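Crabtree rules

The Crabtree rules are an unofficial set of good-practice rules for two-armed robots that handle dishes in home kitchens. They cover how the work area is set up, how metal bowls and plates are gripped, how a task is recorded, and when a person has to step in. The rules have no legal force. They are followed by a small number of research groups and one equipment supplier, Dolletti, and they have been criticized as thin on evidence and generous to the groups that wrote them.

Background

The rules began as a checklist used in a test kitchen in Prinadville. The first version ran to 30 clauses on a single sheet and was passed around by e-mail. It dealt mostly with falling objects and loose cables. A longer text, dated 8 August 2022, added the parts on gripping and on record keeping, and it is this version that most people mean when they speak of "the rules."

The name comes from the street where the test kitchen stood. It is sometimes taken for the name of an author or a standards office, a mistake the groups involved have been slow to correct. No recognized standards body has adopted the text. Robots used around people are already covered by formal safety standards, and the Crabtree rules refer to these only in one line, telling the reader to "observe all applicable requirements." Which requirements apply to a two-armed machine at a family sink is left for the reader to work out.

Gripping of metal dishes

Clause 7 is the best known part of the text. It says that a shallow metal dish should be taken by the rim, that a finger should enter the dish no farther than it needs to, and that the machine should not judge the position of a polished surface from one view alone. Shiny steel throws back lamps, walls and the gripper itself, and a vision system can take any of these for an edge or a stain.
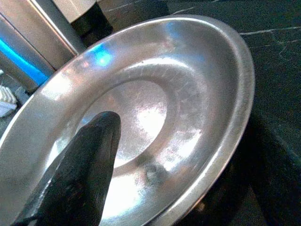
Jade Ashworth has argued that the clause has the problem backward. In her view the glare is a nuisance that better software will deal with, while the real weakness is that the rules never say how hard a finger may press on a thin rim. "You can obey every word of clause 7 and bend the bowl," she wrote in a comment on the draft. The sentence is often repeated, and no force limit has been added.

Supporters reply that a fixed limit would be wrong for most dishes. This may be true, but the same could be said of nearly any limit in any standard, and other fields manage to print a table. The text offers "firm but not forceful," a phrase that two testers can read in two ways without either being in breach.

Preparation of the work area

The second part asks for the front edge of the sink or counter to be padded wherever an arm may swing down against it. The padding must be fixed so that it cannot slide, and it must not hide a tap, switch or drain control. Foam, folded cloth and bubble wrap are all allowed. The rules treat them as equal, although no comparison has been published, and it is not clear whether the padding is meant to save the counter, the arm, or both.

Cables are to be led down the outside of each arm with enough slack for full movement. Glass and knives are to be moved out of reach "where practical." Critics have pointed to those last two words, which appear in nearly every clause that would cost a tester any time. A kitchen left as its owner uses it, with bottles, cloths and brushes on the ledge, can pass or fail depending on who is reading.
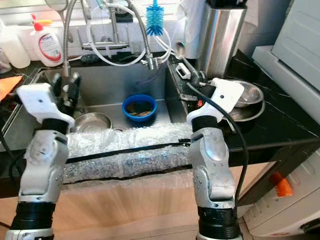 Category: Two-handed tasks

Where both arms hold one object, the rules call the task "coupled" and place extra demands on it. Each gripper must have its own hold before the object leaves its support. Neither arm may let go until the other has reported a stable grip or the object is resting on something. If one arm stops, the other must stop as well and hold its position.

The last demand is disputed. Holding still is sensible for an empty dish and less so for one full of water, where a slow lowering would be safer. The text does not tell the two cases apart. Abdelilah Hajji raised the point in March, in a note on the first draft, and proposed that a coupled object always be kept over the basin. A softened form of his proposal was taken up: the object should stay over the basin "during inspection and turning," with nothing said about the trip to the counter.

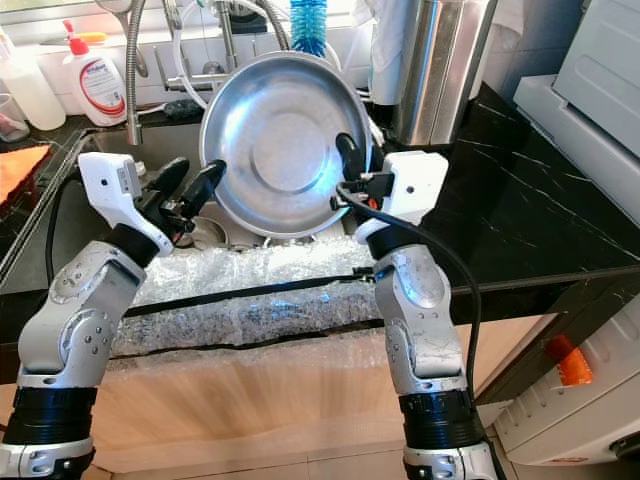 Rim hold with two grippers over a sink, the inside of the bowl facing forward.

The rim hold is listed in the text as the preferred grip for turning a wide, shallow bowl. It leaves the inside open to view and keeps the fingers away from the middle. Its drawback is that the two arms can pull against each other, and a small error in either one ends up as strain in the dish. The rules advise the tester to "watch for flexing." As a bowl can be under strain long before anyone could see it bend, this is weak advice, and labs with force sensors generally ignore it and use their readings.

Records and reporting

Under the third part, a group that claims to follow the rules must keep a log of each run, including runs that were stopped by hand. A run counts as complete when the last dish has been set down and both arms have withdrawn. It does not have to end with clean dishes. A group may report a high completion rate while saying nothing about whether food was left in a bowl, and several have done so.

The minimum for a published claim is 200 logged runs in one kitchen. The figure has no stated basis. Rasto, a project that tried to repeat some of the early work, found that logs from different groups could not be compared at all: some counted each dish as a run, others a whole sinkful. The rules still allow either method, provided the choice is "made clear."

Dishes, tools and cloths that are not part of the task must be named in the log but need not be varied. A machine can therefore meet the minimum by working on the same few bowls at the same sink, in the same light.
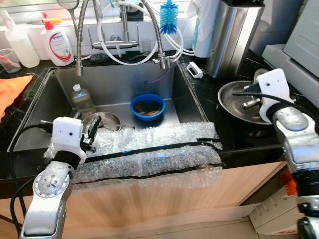 Testing in a second kitchen is recommended and not required. Of the groups that have declared that they follow the rules, only Rasto has published results from more than one room, and its completion rate fell in the second. Dolletti, which sells padding and cable guides described as "Crabtree ready," has released no logs. There is no body that checks such claims, and the phrase can be used by anyone.

Human supervision

A person must be present for every run and must be able to reach a stop control without leaning across the arms. The same person may not supervise more than one machine. These are the clearest clauses in the text and the least argued over, although they too leave gaps. There is no rule on how long one person may supervise without a break, and no training is asked for beyond "familiarity with the equipment."

Reception

Opinion is divided. Those who use the rules tend to say that a loose common text is better than none, and that the parts on cables and stop controls have made test kitchens tidier. There are no figures to support this. Others hold that the rules give ordinary lab habits the look of a standard, and that buyers may read more into the name than the text can bear. Ashworth has called for the word "rules" to be dropped in favor of "notes." Hajji has defended the supervision clauses while asking for the reporting part to be withdrawn until runs are defined.

A revision has been promised. The list of open points includes the force limit, the meaning of a run, the handling of full dishes and the phrase "where practical."

See also
Collaborative robot
Dishwashing
Machine vision
Robot end effector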